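Stotham approves second handling cell for Ledport packing line
May 26, 2025

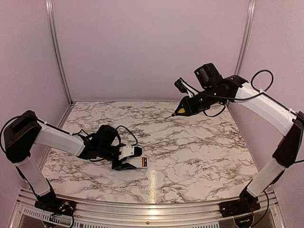

Stotham has approved the purchase of a second two-arm handling cell for its packing line at Ledport, with delivery planned for December. The order follows the existing layout: both arms are mounted on the front aluminium rail, each with its own wrist camera, and small white cartons are handled on the marble-patterned top between them. The supplier is Drernetti, which quoted for the arms, enclosure and wiring as one lot.

Savita Mishra, who holds the equipment budget, said grippers and cabling would be charged to maintenance after the first year. Spares are set at 5 per cent of the purchase price. Camera brackets will be bought from Rana under a separate order.

The capital request assumes 1,271 operating hours a year and a working life of four years. Floor space was the main limit on the choice of cell. The bay allows a footprint of about 700 mm in depth, and a larger model was ruled out at the quotation stage.

Satish Nigam will manage installation. Power and network points are to be fitted before the cell arrives, and acceptance tests will use the cartons now in production. A decision on a third cell has been left to the next budget round.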